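Finish notebook, February
Print this page | E-mail this page
Last updated: February, 4:10 pm

Shellac again. Mixed a fresh batch from the Dullel flakes, 200 grams to the liter of alcohol. Left it overnight in the glass jar and strained it through a paint filter in the morning. A little wax at the bottom, which I left behind.

First coat on the Praro shelf samples went on fine with the wide brush. Second coat dragged near the ends. I was going back over it too soon. Shop was at 70 degrees all day, so it isn't the cold this time.

Sanded between coats with the Vevel pads. They load up fast. Wiping with a dry rag does more good than knocking them on the bench.
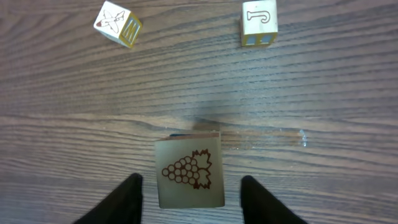 Wood grain and toy blocks, both pictures. 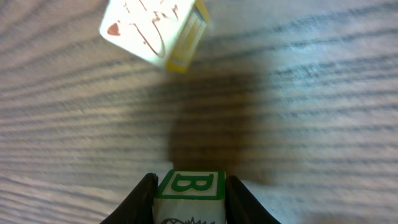

How long should a sample sit before the next coat?
Two hours at shop temperature, then press a thumbnail into a back corner. If it marks, leave it until after lunch.

Batch total is 170 ml used, rest in the jar with the lid taped. Write the mix date on the tape, please. The old Yuan jar had no date and stayed tacky on scrap, so I put it out with the waste finish.

Still to do: third coat on the end pieces, clean the wide brush, order more alcohol. Try a thinner mix on the edges.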